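Home | Diary | Old Diary | Film | About

Mar 9, 2022

Stayed up reading casting rumors about Praltero, a superhero movie I claim not to care about. The sequel is due in April and the whole internet wants to know whether Doğukan Yüksel will put the cape back on for one minute at the end. I have now read 53 comments on the shape of a shadow in the trailer.
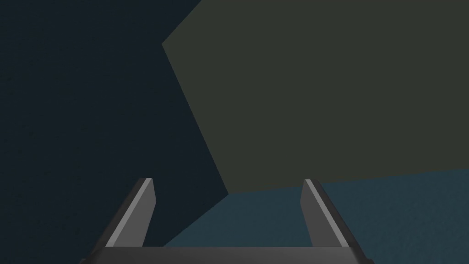

Hacer says the shadow is a mailbox. She may be right, and it would still be the best acting in the series.

What bothers me is that the first one was fine without him. Zerrin Ateş carried it, she was funny, she threw a bus. Then Wollura let her share a poster with four men standing behind her looking at weather.

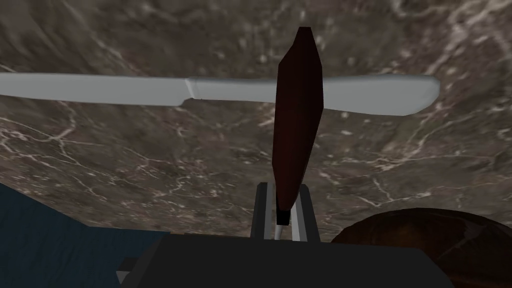

Do I need to see the first one before the sequel?
Only the last twenty minutes, when the bus happens.

I bought two tickets anyway, for me and Saadet, who fell asleep in the first one and gave it a higher score than I did. Opening night at the Baysal, row behind the pillar. The good seats went to people who plan their lives. 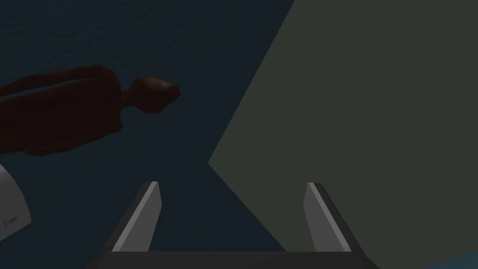
173 words so far, 2 min read

Alper texted at midnight to say the cameo is confirmed. His source is his cousin. I went to bed and lay there thinking about the mailbox.

Comments

capeweary: It's his chin. Look at the chin.

Lorna P: Row behind the pillar is fine if you lean left.

capeweary: Mailboxes don't have chins.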